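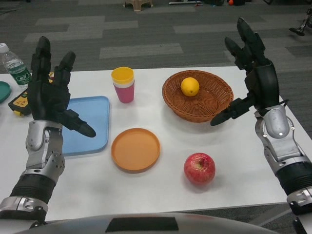

To: the Farden household list
Date: 2023-12-22
Subject: Re: Picnic plates, cups and what to do with the fruit

Hello all,

I have been meaning to answer this since it landed, but the week got away from me and then the oven went, so please forgive the slowness. I'm replying under the original so that those of you who joined after the November swap can see what was asked.

> We've moved into the flat above the shop at Tully and the only table is
> a small white one that has to do for breakfast, post, homework and
> everything else. I've got a box of coloured plastic picnic things that
> my mother gave me and I can't decide whether to use them every day or
> put them away until summer. I also never know where fruit should go.
> If I leave it in the bag it bruises and if I put it in the fridge we
> forget we have any. Does anybody keep a tray on the table, or does it
> just gather rubbish? And is wicker a nuisance to keep clean?

First of all, welcome, and congratulations on the flat! I lived above a shop for 8 years and I still miss the smell of the bakery coming up through the floor, though I don't miss the deliveries.

Please use the plastic things. I was exactly the same with mine, which lived in the cupboard under the stairs at Zimwood for longer than I'd like to say, wrapped up in a tablecloth as if they were the good china. Then one winter I broke two dinner plates in the same evening and out they came, and they have never gone back. An orange plate is a cheerful thing to eat toast off on a dark morning. Ours has a raised lip, which I'd look for if you ever buy more, as it keeps the crumbs in and a small child can chase peas round it without losing them over the side.

Cups I keep stacked, one inside another, a yellow one in a pink one. It saves a bit of room and they seem to get knocked over less than when they're dotted about. Do let them dry properly before you nest them, though. I put mine together damp once and had to run them under the hot tap before they'd come apart, and there was a smell.

Now, the tray. I do keep one on the table, a light blue plastic one, and yes, it gathers rubbish. I've come round to thinking that's what it's for. Keys, stamps, the pencil, the tape measure if anybody has had the decency to bring it back. When we want to eat I lift the whole lot on to the dresser and there's the table again. If you have homework and post fighting over one small table I should think two trays would be better than one, but see how you go. The one thing I'd say is to get one with rounded corners if you can, as the crumbs don't get stuck and it wipes out with a cloth in no time.

As for fruit, a round basket, every time. I have had bowls, and a wire stand with three tiers that I bought at the Virnel sale and gave back to the Virnel sale the year after. The wire marked the pears. In a basket the air gets round things and you can see what you've got, and if there's only one lemon left in it you know to put lemons on the list. I keep apples in mine too when there's space, but to be truthful there is nearly always one sitting out on the table by itself, and that's the one that gets eaten, so I leave it be. Bananas I keep well away from everything else, and I expect you do already.

Wicker is no great nuisance. Take it outside and tip it upside down, give it a good tap, and go over it with a dry pastry brush. If something has gone soft in the bottom, use a cloth wrung out in warm water with a drop of washing-up liquid, and then let it dry on its side somewhere airy. Don't put it on the radiator. I did, and it creaks now. A folded tea towel in the bottom catches most of it, and you can throw that in with the wash.

One more thing about white tables, having had one at Tully myself before we moved: tea you can get off, beetroot you can get off if you're quick, but turmeric is there for good. I used a paste of bicarbonate of soda on mine and it helped a little. And the water bottle wants to live up in a corner out of the way of elbows, with its cap on.

Does anybody else have a view on baskets with handles? My sister swears by them for carrying in from the garden but I find they get in the way on the table.

I have a spare set of picnic plates, mostly greens, which I'd gladly send over with whoever is driving to Farden after the holiday. They're a bit scratched but there's plenty of life in them.

All good wishes to everyone, and keep warm,

from the Zimwood end of the list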